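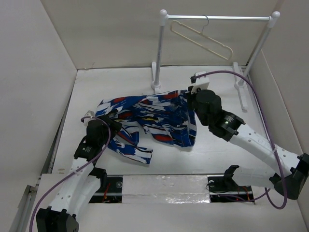
What weight of fabric should I order for a lined summer dress?
Order the 2 oz cotton lawn for the shell and the Utis lining for the body. Both press at the same setting.

Nuneson Cotton Lawn, printed

Plain-weave cotton lawn, combed yarn, reactive print on one side. Sold by the half yard in one continuous cut. Suited to blouses, gathered skirts, unstructured dresses and children's clothing. Not recommended for fitted pants or seat covers.

Fiber: 100% cotton
Finish: singed, preshrunk
Transparency: slight in pale prints, low in dark prints
Selvage: printed with color dots and repeat marks
Needle: universal 70/10
Thread: fine cotton or all-purpose polyester
Minimum order: half a yard

Care

Machine wash cold with similar colors. Tumble dry low or hang. Press on the cotton setting while slightly damp. Allow for some 2 percent further shrinkage in length on the first wash. Dark prints should be washed alone before cutting.

Cutting notes

Most prints in this range are one-way. Check the repeat length on the swatch card before buying for a pattern with matched side seams. Pins leave no lasting mark in this weave, but weights are faster on long skirt panels. Staystitch necklines right after cutting.

Swatches

Swatch cards hold 16 prints and are replaced each December. Request a card by style number 1865. The Yupanqui border prints are carded separately.

Shipping and returns

Orders leave the Astirstead warehouse folded, or rolled on a tube on request. Cut yardage can be returned only if faulty. Report flaws before washing or cutting. Questions on bulk cuts and dye lots go to Socorro Castaño in the order office.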